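What the grippers changed on our floor

June 22, 2023

I said I'd write something once the trial had settled down, and Raed keeps asking, so I've given up my lunch break to it.

For anyone new, I work in the packing room at Hourani. We box up small fittings for plumbers and kitchen installers, plus whatever else Britasine sends over that week. In September we were told that part of the work would be taught to a machine from Tuvitz. The way you teach it is that a person does the job holding a gripper tool with a camera on it, over and over, and the recordings go off to be learnt from. So for now the automation is us, doing what we did before, slower, with a claw.

The target was 300 recordings a shift across the teaching benches. One recording is one pick: reach, close, lift, put down, open. If you fumble it you do it again. Hongmei was the quickest hand packer we had and she hated it for the first month. Her fingers know things about a bag of washers that two black blocks don't, and she had to learn to be clumsy in a very particular way. Rodrigo took to it straight away and now gets asked to show visitors, which he likes more than he lets on.

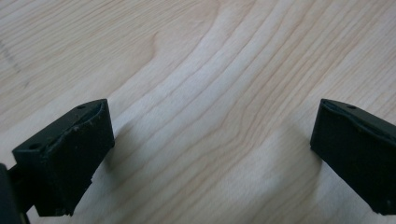
The fingers open over a bare bit of table. The left pad is the rough one.

The pads are my main complaint. They wear, and they don't wear evenly, and a worn pad grips differently from a smooth one. I asked the man from Tuvitz whether a machine that learns from a tatty pad on one side would expect a tatty pad on one side for ever. He said it was a good question and wrote it down. I have been in enough meetings to know what that means.

Management's line is that no jobs will go. I believe they believe it. What I can see is that 8 of us used to pack on the day shift and three of those are now teaching, and the orders haven't shrunk to match. The rest make up the difference. On the rota this is called "flexible cover". Yufang put in for the same grade as the teachers, on the grounds that she's doing half their old work on top of her own, and was told grades are under review. They were under review when I started.

Then there's the wrist business. The tool isn't heavy when you pick it up. It's heavy at three in the afternoon. We did get a second break out of that after Haoran kept a diary of whose hands hurt and when, so credit to him, and a small amount to the manager who read it.

I'm not against the thing. Some of this job is rotten and I'd hand it over tomorrow, starting with the Siltard trays, which have edges that take the skin off your knuckles. But the Siltard trays aren't on the list. The list is the easy stuff, the bags and the light boxes, which were the bits you could do while having a chat.

You can't chat at the teaching bench either. You could, I suppose, but you lose your place and have to start the pick again. It's a quieter room than it was.

The next review is after the summer shutdown. I've asked for the fumble rate to be put up on the board next to the daily total. So far we only get the total.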